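Session 3: Small gears, a plate and a pin

These are my notes for the hands-on half of the evening gears course, tidied up a bit from what I scribble on the board. Bring them with you, bring a pencil, and please don't print them double-sided, you'll want the backs for sketches.

Last time we did belts and I ran out of time for questions, so the belt sheet is still open until the end of the week. Tonight is spur gears: the plain, straight-toothed kind that you find in printers, kitchen mixers and old clocks. I love these things and I will go on too long, so wave at me when it's break time.

1. Meet the pinion

When two gears run together we call the smaller one the pinion. Pick one up and look at the face before you look at the teeth. On a machined steel one you'll often find faint rings and lines left by the cutting tool, and I think they're lovely! Then find the bore, the hole in the middle that goes over a shaft or a pin. There's usually a little sloped rim around it, called a chamfer, and it catches the light like a thin silver ring.

Now the teeth. Look at the tips (slightly flattened) and then at the sides, which we call flanks. The flanks curve gently, and that curve is what lets one tooth roll against the next one without grinding.
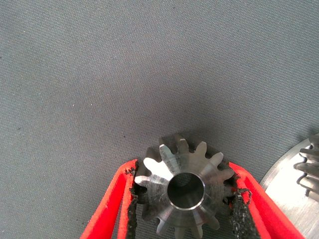

2. Set up your cloth

Everybody works on a cloth. I buy a dark gray one from Panwood every September and it lasts the year, creases and all. You can iron it if you like, I never have. Dark gray is good for bare metal because a dropped gear shows up right away, and it doesn't bounce off onto the floor – ask me how many I've lost under the radiator. Pick off the lint before you start. It sticks to grease, and then it's in your teeth (the gear's teeth, I mean).

If you're sharing a bench, agree on who gets which half before you open the box. The Geerts boxes have deep lids, so turn the lid over and use it as a tray.

3. Plate and gears

The base for this exercise is a round, brushed metal plate, and the small gears go on it. Keep your fingers on the edge of the plate when you tilt it to look at the teeth. Pointed teeth look sharper than they are, but they do scratch a nice brushed finish. 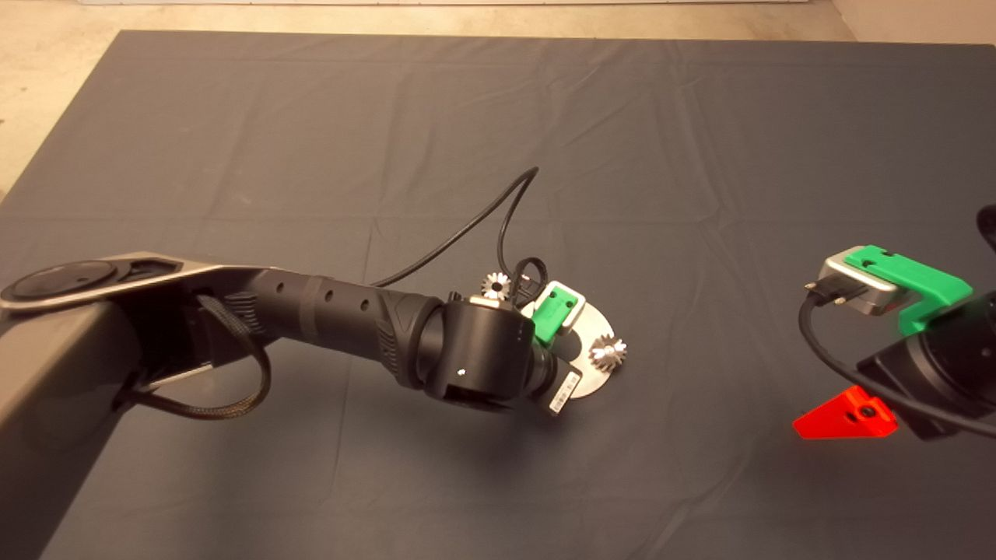

Do both gears need the same size teeth?

They do, if you want them to mesh. The number of teeth can be different, but the size and spacing have to match, or they'll jam or skip.

For the ratio, count the teeth on each gear and divide the driven one by the driver. Say the driver has 11 and the driven gear has 44. That gives you 4, so the driver goes around four times for one turn of the big one. Write your own counts on the worksheet, and mark your starting tooth with a dab of washable marker. I always think I'll remember where I started, and I never do.

4. Pins and centers

A gear on a pin should turn freely and not wobble. Lower it straight down. If it catches, lift it off and try again, don't push! Pushing is how you get a burr on the rim of the bore, and then you're filing for the rest of the evening.

On the plate for this one, the pin is short and stands near the edge, off to the side of the big center hole. Lay your gears flat on the metal first and compare them before you reach for the pin.

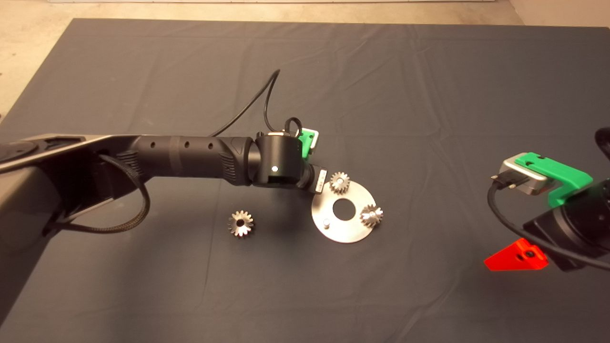

Photo: Ullidex course archive

Two things to write down before you pack up: the distance between centers when your pair runs smoothly, and how much play you can feel between the teeth. That play is called backlash. A little is fine, and you do want some, because a pair with none at all gets stiff as soon as the metal warms up.

Reading for next time: the Grorow parts booklet, page 299, and the table on page 389 if you like tables. Gears go back in the lid, cloths get folded and left on the shelf by the door.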